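Iltard–Gorer Friendship Association
Minutes of the working meeting, 15 Jan 2018

Present: Selina Danzer (chair), Konrad Aigner, Vega Cuesta, Kiyoshi Higuchi
Excused: Thaddäus Zürcher
Minutes: Vega Cuesta

1. Minutes of the November meeting
Accepted with one correction: the guest from the Gorer trade office is named Kofler, with one f.

2. Visit of the Gorer delegation
Selina reported on her talk with the mayor's office. The delegation will have 19 members and stays for 2 nights. The agreement on vocational exchange is ready in both languages, but the Gorer side asks for a change in article four, on recognition of certificates. Konrad finds the new wording too open. Kiyoshi will compare the two versions and send his remarks to all.
On the second day the guests wish to see the Gitier technical school. The headmaster has agreed to the morning. 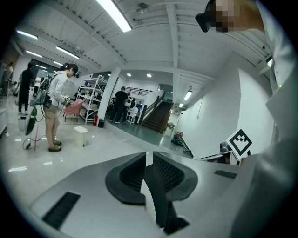 3. Reception at the town hall
The hall is allowed for 200 persons. Konrad proposed to send invitations first to the member companies and then to the schools — this was accepted. The speeches shall be short, with interpretation after each one. Vega asks the interpreter for an offer.

4. Customs question
Two members have asked again why samples sent to Gorer are kept so long at the border. Thaddäus has written to the consulate and waits for an answer. The point stays open.

5. Other matters
The flags from the last visit are still with Selina. The next meeting will be fixed by e-mail.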